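We use cookies to remember your settings. Accept / Manage

Osberg bench notebook
May, skewer task, second sitting

Started a bit after 2 pm, and the count stands at 324 good episodes for skewers, out of 2,097 for the whole kitchen set (the Lemik folks want over 50 more before they retrain, so we keep going!). Left arm holds the stick, right arm brings the red piece over from the tray, and then in theory they meet in the middle. I drove most of the afternoon and my wrists know it.

The thin stick is the hard part. If I grip it too close to the end it swings around like a compass needle, so I've been going for a spot further in and taking my time. Slow demos are fine by me, but the long pauses are not – last week's policy learned my pauses beautifully and just sat there thinking.
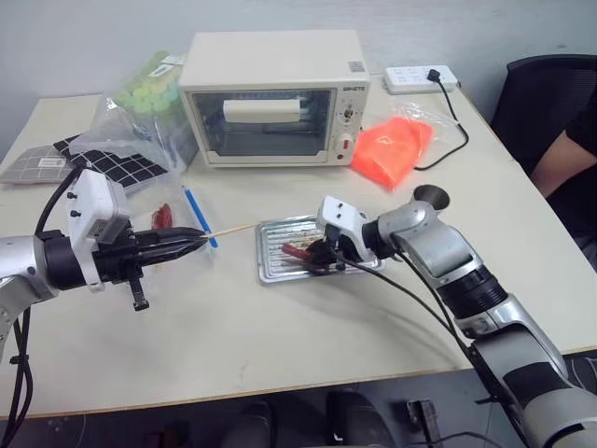
Notes for the next driver

- Keep the wooden skewer level before the right arm moves in. I threw out a bunch where I was still fixing the angle halfway through.
- Move the tray a little between episodes. Ramasamy set had it in one place the whole time and we paid for that.
- Leave the oven where it is for now, we do the oven steps separately.
- Say "drop" in the log if a piece falls, and keep the episode if you recover it!
- Episode 255 has a bad left wrist stream. Skip it when exporting to Gurkorska.

Still want to try a few with the hands swapped.

Contact | © Osberg | Back to top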